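Neighbourhood Energy News: Your winter power bill

Dear members,

At the meeting on Mon 23 March many of you asked the same question: why is the bill so high in the cold months, when we do not feel that we use more? I promised to write something for the newsletter. I am not an electrician, I only read a lot of bills, first my own and then those of my neighbours on Brusmont Street.

The first thing is to find the page with the daily use. Most people look at the amount to pay and put the paper away. But on the second or third page there is a small chart with one bar for each day or each month. Please compare this July with last July, and do not compare it with the month before. The weather is too different from one month to the next, and you will only get worried.

The second thing is the fixed charge. You pay it also when you are on holiday and everything is switched off. Elie Matar found that he was paying for a plan made for a larger household, from the time when his children lived at home. He called his company, waited on the phone for 45 minutes, and changed the plan. He now saves 8 dollars a month. It is not a fortune, but he made only one call. 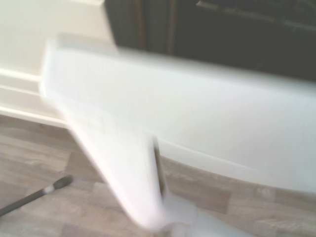 The third thing is the hot water. In many of our homes the tank is old and stands in a cold place, in the laundry or outside against the wall. If the tank feels warm when you put your hand on it, the heat is going out and you are paying for it. A cover for the tank can help, but please ask somebody who knows the model before you wrap anything around it. With gas heaters this can be dangerous.

Draughts are also important. On a windy evening, hold a thin strip of paper near the bottom of the door and near the window frames. Where the paper moves, air is coming in. Bilal Akl did this in his whole flat in the Fakhoury building and fixed the worst places with foam tape in one afternoon. He says the bedroom is much better, and the bathroom window is still a problem.

In the kitchen the savings are smaller, but they are easy. Put the lid on the pot. Boil only the water that you need. Choose the burner that fits the bottom of the pan, so that the heat does not go past it. With coil burners you can switch off a few minutes before the rice is ready, and the coil will stay hot long enough to finish it.

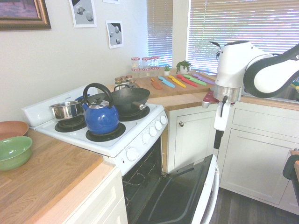

Kettle, saucepan and wok on an electric stove with coil burners.

Some members asked about the small heaters with a fan. They are cheap to buy and expensive to run. If you use one, use it for one room with the door closed, and do not leave it on when you sleep. Never plug it into a power board together with other things.

We will hold a bill reading evening again at the Irnine Hall. There is room for 30 people. Please bring two bills, one from winter and one from summer, and your glasses if you need them, as the print is very small. If you cannot come, you can leave copies in the letter box at the hall with your phone number, and I will call you back.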